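Liste technique Nekbridge – archives
Temps de lecture : 3 min
Imprimer | Envoyer par e-mail | Partager (3)

Objet : Re: [nekbridge-tech] Files d'attente et rejets 4xx après migration du relais
Date : 25 février 2023

Bonjour,

Je reprends le message initial et je réponds à la suite.

> Bonjour à tous,
> Depuis le passage du relais sortant de Gutier à Reslow en janvier, la file
> différée ne redescend plus. Elle monte jusqu'à 2000 messages en fin de
> matinée, se vide en partie la nuit et repart le lendemain. Les journaux
> montrent surtout des 421 et des 451, presque tous sur le même domaine
> destinataire. J'ai porté le nombre de connexions simultanées à 100, sans
> amélioration. La configuration est reprise à l'identique de l'ancien
> relais. Faut-il augmenter encore, ou raccourcir l'intervalle de reprise ?

Ni l'un ni l'autre. Un 421 renvoyé à l'ouverture de session indique le plus souvent que le serveur distant limite le débit par adresse source. Avec 100 connexions parallèles, vous atteignez le plafond plus tôt et chaque tentative refusée est comptée. Une reprise plus fréquente produit le même effet.

La configuration est peut-être identique, mais l'adresse IP a changé. Celle de Gutier avait plusieurs années d'historique d'envoi, la nouvelle n'en a aucun. Il faut la traiter comme une adresse neuve et monter en charge progressivement.

Réglages que j'appliquerais dans un premier temps, pour ce domaine uniquement :

- transport dédié, séparé du transport par défaut ;
- 3 connexions simultanées au maximum ;
- réutilisation de la session activée ;
- premier intervalle de reprise à 15 minutes, puis croissance exponentielle.

Le transport dédié est le point important. Sans lui, les messages différés occupent les emplacements de la file active et retardent les autres destinations, qui n'ont pourtant aucun problème.
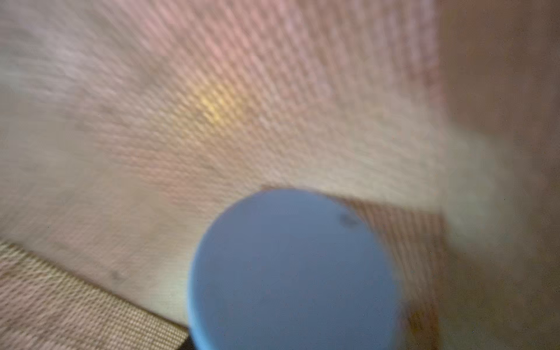 Pour les 451, regardez le texte qui suit le code. S'il mentionne une liste grise, le message passera à la deuxième tentative, à condition que celle-ci parte de la même adresse. Or Reslow répartit par défaut les envois sur plusieurs adresses de sortie. Une reprise depuis une adresse différente remet le compteur à zéro et le message peut tourner ainsi jusqu'à expiration. L'option d'affinité se règle par transport ; elle est désactivée à l'installation.

Vérifiez aussi, avant de toucher au reste :

1. l'enregistrement PTR de chaque adresse de sortie et sa concordance avec le nom annoncé en EHLO ;
2. l'enregistrement SPF, où figure peut-être encore l'ancien relais seul ;
3. la signature DKIM sur un message réellement sorti par le nouveau chemin, et non sur un test local.

J'ai eu le même cas avec Maihi l'an dernier. Le PTR manquait sur une seule des adresses, ce qui donnait des rejets intermittents difficiles à rapprocher d'une cause. Un tri des journaux par adresse source a suffi à l'isoler.

Ne videz pas la file à la main et évitez de forcer une reprise globale : tout repartirait d'un coup vers le domaine qui vous limite. Si des messages urgents sont bloqués, relancez-les individuellement par identifiant.

Pouvez-vous envoyer un extrait de journal d'une heure de pointe, adresses des destinataires masquées, ainsi que la sortie de la configuration active (pas le fichier, la sortie) ? Les valeurs par défaut n'apparaissent pas dans le fichier et plusieurs ont changé entre les deux produits.

Cordialement

2 réponses | Partager (3) | Version imprimable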